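Prirkitz Appliance Outlet
Home > Kitchen > Beverage Coolers > Countertop

Drotano 166 Countertop Beverage Cooler

$184
In stock. Ships from Flendedine warehouse or pick up at the counter.
Color: black / white (white is back)
Add to cart
Save for later

Small glass-door cooler for cans. Sits on a counter, a desk, a sturdy shelf. Plugs into a regular wall outlet. Holds 25 standard cans, fewer if you mix in bottles. Quiet enough for an office, not quiet enough for next to a bed, more on that further down.

Quick specs

Model: Drotano 166
Capacity: 25 cans, standard size
Door: glass, opens left or right (hinge kit in the box)
Shelves: wire, removable
Light: inside, white, switch on the front
Cooling: compressor
Defrost: manual
Lock: no
Warranty: 2 years, parts and labor

What's in the box

Cooler, wire shelves, hinge kit, drip tray, manual. The manual is tiny print, we have a bigger one you can print, ask us by email and we'll send it over.

Who buys it

Mostly people who are tired of drinks eating up the whole bottom shelf of the kitchen fridge. Also break rooms, hair salons, a couple of waiting rooms. Garage people ask about it all the time. Garage is fine in mild weather. Unheated garage in winter, no. The compressor doesn't like it and the warranty won't cover it.

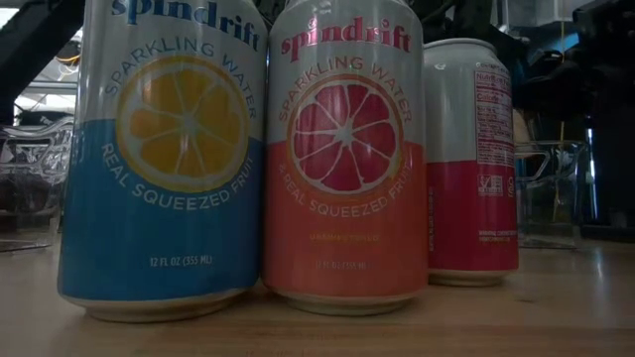
2 min read

Will my cans fit?

Most common question we get so here goes. The capacity number is for the standard squat can, the kind regular soda comes in. Tall skinny cans fit too but you have to pull a shelf, and you lose a row doing it. Tallboys, same thing. Glass bottles go on the bottom only, standing up. Wine bottles lie down on the bottom shelf, sort of, door closes but it's tight. Don't force it. If wine is the main thing you want a different cooler.

Measure your cans if you're not sure. Brands change can shapes without telling anyone and we can't keep up with a list.

Loading it

Let it stand upright before you plug it in. Overnight is best, especially if it rode home on its side in the back of a car. Then plug in, set the dial to the middle, leave it alone empty for a few hours. Then load.

Room temp cans take a long time. Overnight, again. This is a cooler, it holds cold better than it makes it. Fill it the night before a party and not the same afternoon. We get returns on this every summer and there is nothing wrong with teh unit.

Leave a little gap at the back wall. Cans pushed up against it can freeze on the coldest setting, and a frozen can of anything fizzy is a mess you'll be wiping out of the door seal for a week.

Where to put it

Needs air behind it and on both sides. A hand's width is plenty. Not built in, not inside a cabinet, not under a counter with a panel in front. Keep it out of direct sun, glass door, it will run all day trying to catch up.

Level surface. Feet screw up and down in front. If the door swings open by itself, the front is too low.

Wood counters and tables: put something under it. The drip tray catches most of the water but in humid weather the glass sweats and the drops run down the front. A cork mat or an old place mat works. Same goes for cold cans really, coasters are cheap.

Noise

Hums when the compressor kicks in. Then stops. Then hums. Customers in small apartments say they notice it for the first few days. Studio with the bed near the kitchen, maybe look at the Ortner, that one has no compressor. It also doesn't get as cold, so pick which one bothers you less.

Cleaning

Unplug. Take shelves out, wash in the sink, no dishwasher (the coating chips). Wipe inside with warm water and baking soda. Seal gets sticky from drips, go around it with a damp cloth. Defrost when the ice at the back gets thick as a pencil. Towels on the floor first.

Do not chip at the ice with a knife. Please. A hole in the back wall is the end of the cooler and we can't fix it.

Goes with

Ortner cork mat, cut to size
Extra wire shelf for the 166, sold single
Replacement door seal
Drip tray, spare

Returns and pickup

Unused in the box, bring it back, full refund. Opened and plugged in, we take it back minus a restocking fee, call first. Dents from shipping, take a photo before you unpack any further and email it the same day. We don't need the whole box back for a bad shelf or a cracked tray, just the part number off the sticker inside the door.

Pickup is at the side entrance in Flendedine, ring the bell. Bring the order number. It's a one person carry for most people but akward, the box has no handles.

Stock note: white sold out last September and stayed out, it's back on the shelf now. Black we always have.

Page updated March 12, 2020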